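Stestum Hand Gripper Kit – README

Stestum is a two-finger parallel-link gripper held in the hand and used to record manipulation demonstrations. This file covers the standard kit and the recordings that ship with it. Arm-mounted versions have their own README.

In the box

Gripper body, matte black linkage
Finger blocks with lined inner faces, left and right
Camera bracket and cable
Spare lining sheet, 2 pieces
Hex key 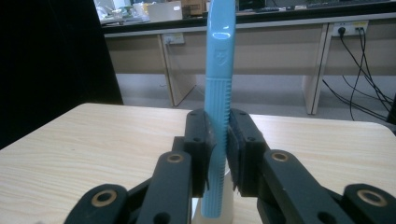 Thongsuk, March

The sample set is called Gavivow and holds 310 episodes, 53 of them with a toothbrush and a holder. The rest use other tabletop items. Grasps on the toothbrush are made near the middle of the handle, with one pad on each side. Keep the pads level with each other before you close. A glossy handle will turn between them if one side lands first.

Each episode folder has the video, a gripper width log and a short text file with the task name. Width is logged in millimeters. Episodes last up to 5 minutes, and long pauses have been left in.

Pads and wear

The finger linings are a consumable part. Fibers work free at the edges and corners with use, and a loose strand can hang down into the camera view. 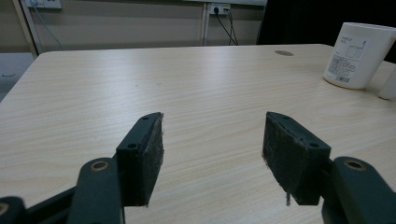

Trim strands with scissors – do not pull them, or the lining may lift off the block. Replace both linings at the same time. The finger blocks are held by screws and come off without taking the linkage apart. Do not oil the bushings.

Known issues

Width readings drift if the gripper is powered on while closed. Open it fully first.
Older Grindent brackets fit but sit slightly low, so the stored calibration will be wrong. Run calibrate again after fitting one.
Task names are not spelled the same way in every folder.

License

The recordings may be used for research and teaching. See LICENSE for the software terms.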